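# Cards too tight in a small snap wallet – how do you get them in without bending them?

**Posted in:** Bags, Wallets & Everyday Carry | 11th April | Viewed 176 times

**stripeycardigan**

Hi all, first post over here after years of reading. I have a little card wallet that opens flat like a book, pale blue inside with a thin black rim, and I'm fighting with it every single time I put a card away. I've got a red card in the left pocket and a thin piece of see-through red plastic that I'd like to keep in there too.
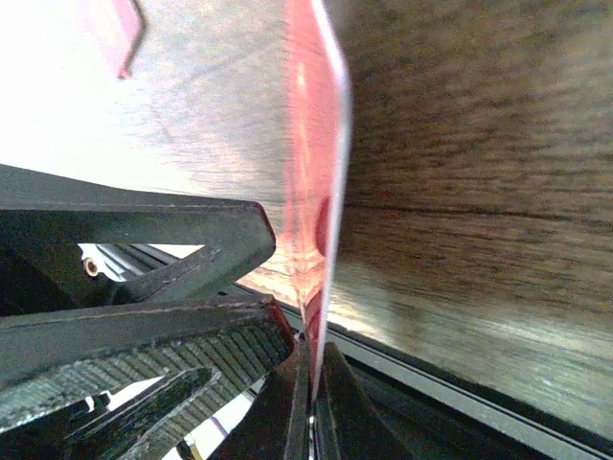
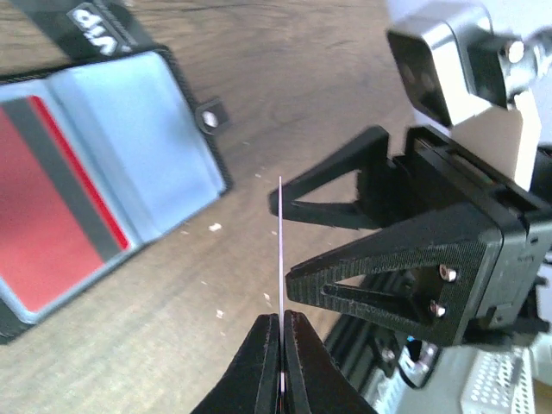

*4 min read · 3 replies*

So the problem is the right side. I've left it empty for now. When I try to slide anything in there it goes in a little way, catches on something, and then the card starts to bow in the middle. If I push harder I can feel it wanting to crease, and I chicken out. The left side took its card fine, although getting it back out again takes two thumbs and some bad language.

The wallet closes with a small round metal snap, and it has a black strap with "dji" on it at the top. I like it a lot! It's a good size for a coat pocket and I don't want to go back to my big wallet, which was so stuffed that it wouldn't fold. I really only need three things with me:

- the red card, which I use most days
- my Romusis bus pass, ordinary plastic card, a little thicker than the rest
- the see-through red sheet, which goes over the page when I'm reading small print on glossy paper (it cuts the glare for me, your eyes may vary)

What I'd love to know:

1. Is there a way to loosen a card pocket without wrecking it?
2. Should the stiff card go in first, or the floppy sheet?
3. Will the sheet get scratched up if it shares a pocket? The last one I had went cloudy by July and it was only a few months old.

I've also noticed little white crumbs of something on the table where I've been doing all this. Could be from the wallet, could be from breakfast. I'd like to think breakfast.

---

**bidley_bagmender**

Nice little wallet. Tight pockets are pretty normal on these – they're cut so a single card doesn't drop out when you turn the thing upside down, and they do give with use. You can hurry it along.

I'd start with the left side and see how much the lining moves. Take the card out, put one finger in the pocket and run it along the bottom seam. If you feel a ridge or a bit of loose thread, that's what the corner is catching on. Do the same on the right. On mine there was a tiny blob of dried glue in the corner, and once I'd picked it off with a toothpick the card went straight in. Little white bits on the table could be glue coming away, so check that before you blame the toast!

Then to stretch it:

1. Find two old cards you don't care about. Expired gift cards are perfect.
2. Wrap one of them in a single layer of plain paper so that it slides.
3. Ease it in one corner first, then rock it side to side until the whole edge is down. Don't shove from the middle of the card, that's what makes it bow.
4. Slip the second card in behind it, between the paper and the lining.
5. Leave the wallet open overnight. Don't snap it shut with both in there or you'll put the strain on the snap.
6. Take both out in the morning and try your bus pass on its own.

If it's still stiff, give it another night. I wouldn't use heat. People will tell you to use a hair dryer and sometimes it's fine, but if the lining is glued down you can lift it, and then you've got a bubble in there forever.

For your second question: stiff card first, sheet second. Slide the sheet in behind the card once the card is seated and it has something to lean on. If you try it the other way around the sheet folds over at the bottom and you won't notice until you pull it out with a crease across it.

And yes, I'm afraid it'll scratch. Cut a piece of soft tissue or an old glasses cloth to the same size and put it between the two. I've done that with a pocket magnifier for years and it's still clear.

---

**kodgate_commuter**

just get a bigger wallet?? I bought one from Han at the station for my bus pass and it holds everything. 21 cards at one point, I emptied it onto the bed to find my gym card. ok the snap went after a while but still

---

**papertray87**

Chiming in on the sheet part, as I use colored overlays for reading too and I've ruined plenty of them.

I gave up keeping mine loose in a wallet. Thin plastic picks up every grain of grit that's in your pocket, and then the card rubs it in each time you take it out. What worked for me was a soft sleeve, the kind sold for trading cards. They come in big packs (mine was 400, so I'm set for life and so are my neighbors) and they're thin enough that you hardly notice the extra bulk. Trim the top down with scissors if it sticks out.

Two other little things. Hold the sheet by the edges when you slide it in, pinched near one end so that it stays upright, and go slowly. Thumbprints in the middle are a pain to get off. And wipe it with a damp cloth and a drop of dish soap, then let it dry flat. Paper towel is what turned my first one cloudy, I'm nearly sure of it.

I'd give the sheet the right side all to itself, by the way, and put the bus pass behind the red card on the left once you've stretched that pocket. Your pass is the thing you'll be grabbing in a hurry, and the left side sounds like it's already partway broken in.

---

**stripeycardigan**

Thank you both (and the bigger wallet vote is noted, ha). There was a stiff bit of thread in the bottom corner on the right! I snipped it with nail scissors and the expired gift cards are in there now, one of them wrapped in paper. I'll try the pass in the morning and then see about sleeves – the craft store in Bidley should have them.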